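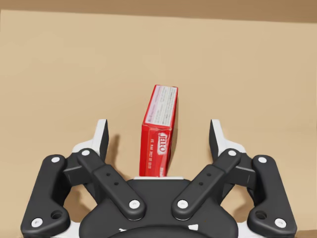
Simulated Shelf Picking Gets a Longer Practice Run

December 27, 2021

Carrasco has released results from a simulated study of robot arms picking packaged food from shelves. The work was done with its Clornatitz lab and uses a training method called Unora, in which the arm practices with small errors added to its view of each item's position.

The method was tested over 812 simulated picks. Items included cartons and cans, set at different heights and angles on a wooden shelf unit. The arm's planner got 24 practice rounds for each new layout before scoring began.
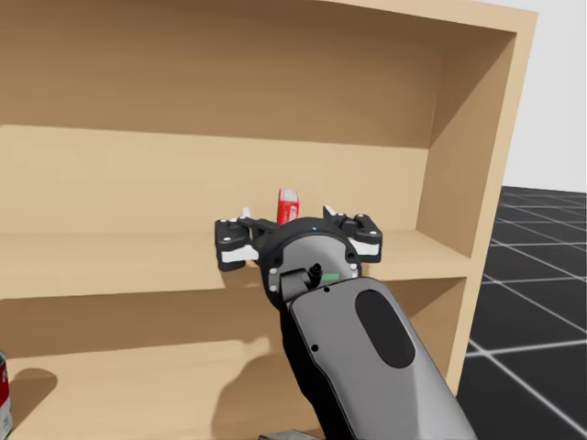
Sedcombe, which runs its own shelf-picking tests, said in a reply to the results that position errors are only part of the problem, and that it would like to see the same method tried on items packed close together. Carrasco said that work is planned but gave no date.

The planner chooses a path for the open gripper first and settles the closing point late, once the fingers are near the item. In earlier versions both were fixed at the start. Cans that lean are scored separately from upright ones.
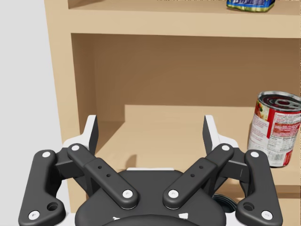
Simulated gripper at the shelf unit, with a can at right.

Each layout is limited to 500 planning steps. A run that reaches the limit is counted as a miss, even if the gripper is already closing. The two-arm version uses the same limit for both arms together. 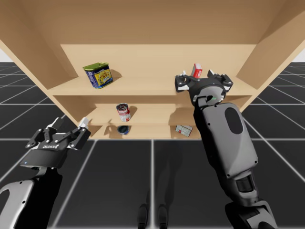 What Comes Next

Carrasco plans to repeat 50 of the layouts on physical arms in Clornatitz. The simulated shelf files will be released after that.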